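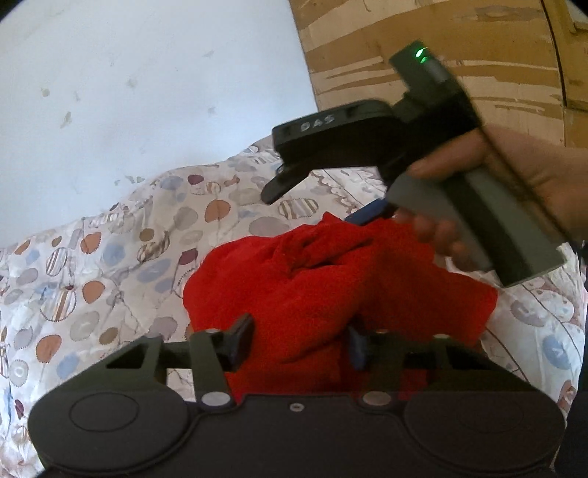
Chapter 2
Two Fingers and a Pile of Cloth

I learned to compare grippers on laundry, and I still think it's the best way to start. Blocks and cups are kind to you. They have sides, they stay where you put them, and almost any pair of fingers will pick them up if you close hard enough. Then somebody drops a towel on the bed and all your nice numbers fall apart!

My first real comparison was for a project called Tromum, back when I shared a bench with Rostam Heydari in Clusdale. We had two handheld grippers and a spreadsheet with 80 rows, one row per grasp. The plan was to fill it in before lunch. We filled it in over most of October, and then threw out the first half when we noticed that I squeezed slowly and Rostam squeezed fast (he still says I was the problem). We had been comparing people.

So that's where this chapter begins, with the hand. When you hold a gripper yourself, you bring along a lifetime of picking things up. You tilt your wrist a little, you drag a fold toward you, you back off when the cloth bunches. A tool on the end of an arm gets none of that unless you put it there. If you want to know what the fingers are good for, you have to keep the rest as steady as you can: same cloth, same surface under it, same person, same approach.

The surface matters more than I expected, by the way. A mattress gives when you press down, so the fingertips can sink in and get under a fold. On a hard table the same move just skids along the top. Try both. Write down which one you used, even when you're sure you'll remember.

We'll go through fingertips first (shape, then the pad on the inner face), then how wide the jaws open, then grip force. Cameras wait until Chapter 3. I've used the Gekov and Dehghan fingers in the worked problems, but any two designs will do as long as they differ in some way you can name.

Before you read on, get a towel and heap it up. Don't fold it.

2.1 What Counts as a Grasp

Rostam and I argued over this one for days.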